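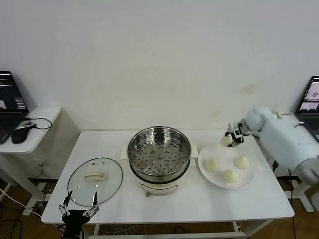 Convocatoria abierta: curso de masas fermentadas y cocción al vapor en la escuela Flustora

En octubre arranca en Flustora una nueva edición del curso de masas fermentadas y buscamos participantes con ganas de meter las manos en la harina. El grupo es pequeño, de 30 plazas repartidas en dos turnos, y queremos llenarlo con gente muy distinta: cocineros en activo, estudiantes de hostelería, panaderos que quieran salir un poco del horno y aficionados que ya amasan en casa y se han quedado con ganas de más.

El curso dura 36 horas. Empezamos por lo básico (harinas, hidratación, levaduras, tiempos) y enseguida pasamos a los panes al vapor, dulces y salados, con rellenos de temporada. Las últimas sesiones son las que más nos ilusionan: cada participante desarrolla una receta propia y la defiende ante el resto del grupo, con cata incluida. ¡El año pasado salieron rellenos que seguimos preparando en la escuela!

Dirige las clases Declan Sugden, jefe de obrador en Zultari y profesor nuestro desde hace cuatro cursos. Es exigente con los pliegues y muy paciente con quien se equivoca. 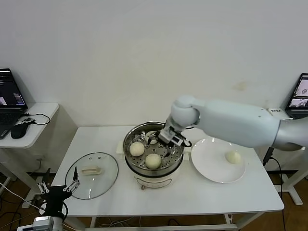

¿Hace falta experiencia profesional para apuntarse?
Basta con haber trabajado antes alguna masa con levadura, aunque sea en casa. En la solicitud te pediremos que nos cuentes cuál y cómo te salió.

El turno de mañana empieza a las 9:30 y el de tarde a las 16:00. Se puede pedir preferencia, y la respetaremos siempre que quede sitio. Los ingredientes, el delantal y el cuaderno de recetas están incluidos en la matrícula. El calzado cerrado lo trae cada uno.

Hay además 4 becas completas, financiadas por la panadería Vass, para personas en paro o menores de 25 años. Quien tenga una beca ayudará a preparar el obrador antes de cada clase — se aprende muchísimo en ese rato — y podrá hacer después unas prácticas en el restaurante Gito.

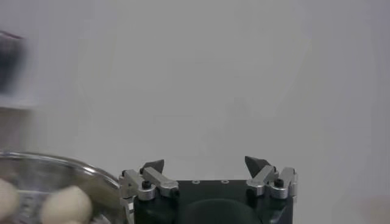
Cómo presentar la solicitud

Rellena el formulario que encontrarás en la recepción de la escuela o en nuestra web y adjunta:

una carta breve, de una página como máximo, en la que nos cuentes por qué quieres hacer el curso
el turno que prefieres
tus alergias o intolerancias, si las tienes
para las becas, el justificante de desempleo o una copia del documento de identidad

Recogemos solicitudes hasta finales de septiembre. Contestamos a todo el mundo por correo, también a quien quede en lista de espera. Si tienes dudas, pásate por la escuela cualquier tarde antes de las 19:00 y pregunta por Declan. ¡Tenemos muchas ganas de conocerte!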